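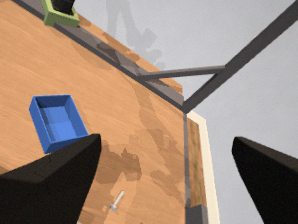
The wooden tabletop, seen from above.

Gulelwood Furniture Help – Frequently Asked Questions

Who can ask for furniture?
Any person or family who moves into a new home after a hostel, a shelter or a stay with friends. You must live in Puvholm or in the Alva district. We do not ask about your religion or your nationality.

Do I need a letter from a support worker?
Yes, in most cases. If you do not have a support worker, please call at Batano House and we will fill in the form together with you. It takes around 30 minutes.

What can I receive?
Beds, tables, chairs, bedding and kitchen things. We cannot give gas cookers or used mattresses. Last year we helped 526 households, and the stock changes very often, so we cannot promise a certain color or size.

How long must I wait?
Usually 10 working days after we receive the form. Families with a baby are served first. In February the waiting time is longer. 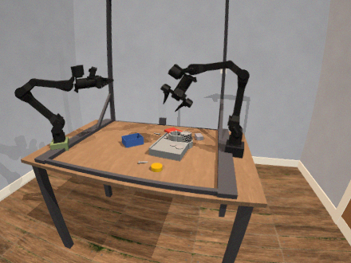
Wooden table with two black robot arms and small parts on top.

Is it free?
The furniture is free. For the delivery we ask a small payment, but if you cannot pay it, please tell us and we will deliver anyway.

Can you carry the furniture upstairs?
Up to the second floor, yes. For higher floors there must be an elevator – please write this on the form.

I want to give furniture. What should I do?
Send us a message with the measurements and the condition. Sofas must have the fire safety label still attached. We collect from homes in the morning only, before noon.

Can I give money instead?
Yes, and we are thankful for it. Our delivery van needs repairs of 800 dollars this year, and every gift for it is welcome.

Who do I contact if something arrives broken?
Please ask for Nga Trình at Batano House within one week. Keep the broken item until we have looked at it.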